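4. How small firms' shares trade around results day

Ekrem Bilgin and Ilze Lūse
January 22, 2023
9 min read

We turn now to the question that got us started on this paper in the first place, which is whether shares in smaller household goods firms move before their results are published or only afterward. Readers who follow larger companies may find the question a little odd. A big firm has dozens of analysts writing about it, and by the morning of the announcement most of the news is already in the price. Our firms have one analyst each, or none, and their shares can go a whole morning without changing hands.

The sample covers 249 results announcements and 1621 trading days on the Brarnville exchange. We left out any firm that was being taken over at the time, and we also left out days on which trading was halted — a choice we went back and forth on for quite a while. Putting the halted days back in makes the estimates noisier but leaves their signs alone.

Prices did drift ahead of good news, though the drift was gentle and was mostly confined to the last two sessions before the announcement. Ahead of bad news we found very little movement at all. The adjustment came on the day itself and then kept going for most of the following week, slowly enough that a patient holder would have had time to think it over. Sokeo is a fair case of the first pattern and Isto of the second. Isto's December statement, in which the firm cut its outlook for kitchen and bath fittings, was followed by five straight lower closes.

Trading volume tells much the same story. On an ordinary day the middle firm in our sample saw 447 shares trade, against 700 on results day, and we would ask the reader to keep those modest numbers in mind when looking at any price change in this section. A single seller in a hurry can do a great deal in a market this thin.
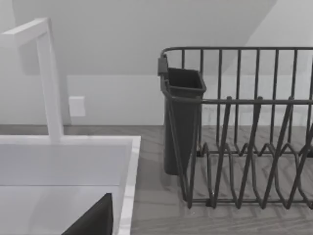
Figure 3. White sink and square-edged faucet, computer rendering.

We also split the sample by what the firms sell. Makers of fittings reacted more slowly than makers of furniture, and the gap holds up when we control for firm size and for the share of stock held by the founding family. We suspect that fittings orders, which depend on builders' schedules, are simply harder for an outsider to follow, but our data can't settle the matter and we leave it for later work.

Comments

rowan_t: Did you try this with the spread included? With volumes that low I'd expect it to eat up most of the drift.

Ekrem Bilgin: We did, and it takes a good bite out of it. The tables are in the appendix — thank you for reading so closely!

M. Hale: Enjoyed this section. Would love to see the furniture firms on their own.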